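Wall baskets and a fruit bowl in a small children's booth: where should the fruit be kept?

Share 7

Elango Shenoy
Posted Apr 7, 2025

I am responsible for the fittings of a small play booth at the Sukberg family center. The interior has been papered in a children's design, and two mesh baskets have been mounted on the walls, one black and one white. A scalloped bowl is used for fruit. Both photographs show the booth as currently arranged.

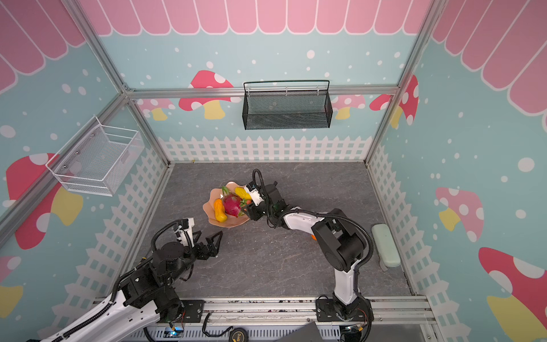
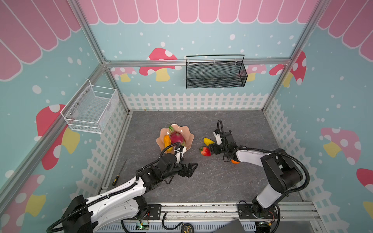
The booth with the peach-colored bowl on the marble-patterned floor and the two mesh baskets on the walls.

Our written guidance states only that fruit is to be "stored tidily." Some colleagues have taken this to mean the bowl, and others the baskets. I would appreciate advice on the following matters.

First, whether fruit such as dragon fruit and mango may properly be kept in a wire-mesh basket, or whether the bowl should remain the only place for it. Second, whether the two baskets should be given separate purposes. Third, whether a basket fastened with small screws can be expected to bear the weight of several whole fruits. The baskets were supplied by Tevero without a stated load, and my inquiry to the supplier has not yet been answered.

Please note that the bowl must remain available, as the children's activity sheet refers to it by name.

2 comments

Thirumalai Unnithan

The bowl should be retained for fruit that is on display or in use during a session. A wide, open bowl allows soft fruit to rest in a single layer, and a mango that is beginning to give will mark quickly if it is pressed against wire. Dragon fruit is less delicate than it looks, but the scales catch in mesh and are easily torn when the fruit is lifted out.

With regard to the baskets, I recommend that one be assigned to whole, firm fruit and the other to items that are not food. At the Abreu reading room we adopted this arrangement two years ago. The black basket holds fruit, the white basket holds pencils and small stationery, and a card is fixed beneath each. Questions from staff have largely ceased. Should your pencil case otherwise be left on the floor, the second basket would be a suitable place for it, provided that it fits without bending.

On the question of weight, no figure should be assumed in the absence of one from the supplier. As an interim measure, we limited each of our baskets to 500 grams and weighed the contents on a kitchen scale. One of our dragon fruits came to 357 grams, which left very little allowance for a second piece. Kindly check the screws at the start of each month and record the result.

Fruit intended for eating should be washed before it is served, and any liner placed in the basket should be removed and washed weekly.

Helpful: 14

Stuvunach

Bowl for everything. Ours took 700 grams with no trouble. Baskets are fine for light things only.

Helpful: 3

1 comment

Elango Shenoy

Thank you both. The 500 gram limit will be applied until Tevero replies, and cards will be ordered for the two baskets.

Share 7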